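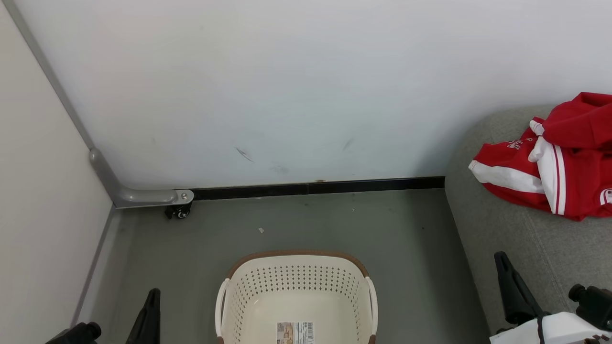 How do you stop boxing gloves smelling?

Get the damp out of them as soon as you're home, before you've even put the kettle on. Open the cuffs as wide as they'll go, wipe the linings with a barely damp cloth and stuff each glove with newspaper, then change the paper after an hour or so. Mahnaz Tabrizi, who taught me to wrap my hands, uses old socks filled with cedar shavings, and hers smell lovely! 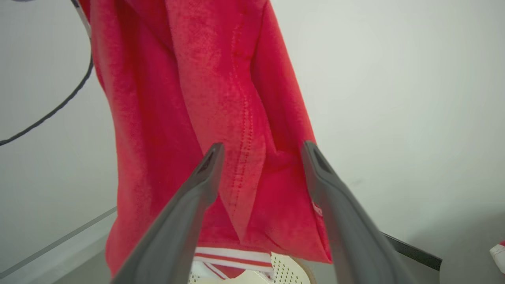

Gastbridge, Wednesday, March 13, 2024

Hand wraps next, as I've had a few letters about them. Close the fastening tab first or it will grab everything else in the drum, then put them in a mesh bag and wash cool. Mine came out in a knot almost 15 times before I learnt that – I am a slow pupil. Hang them full length and roll them up once they're properly dry, tab end in the middle.
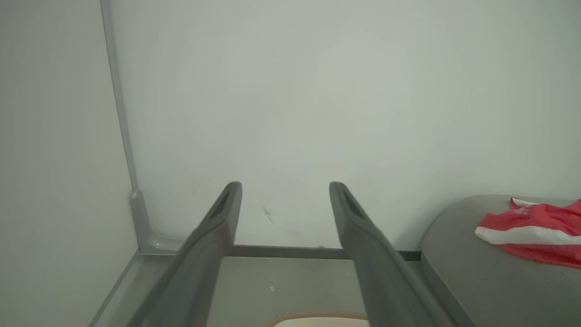 Skipping ropes get kinks when they're left coiled in a kit bag all winter. Lay a plastic one in warm water for a few minutes, pull it straight and hang it by the middle from a hook. When you come to try it out indoors, look for a stretch of bare floor with a plain pale wall behind it, like the one shown, as a dark rope is so much easier to follow against it. Gareth Hartley tells me his leather rope only wants a little saddle soap, and please keep that sort out of the water.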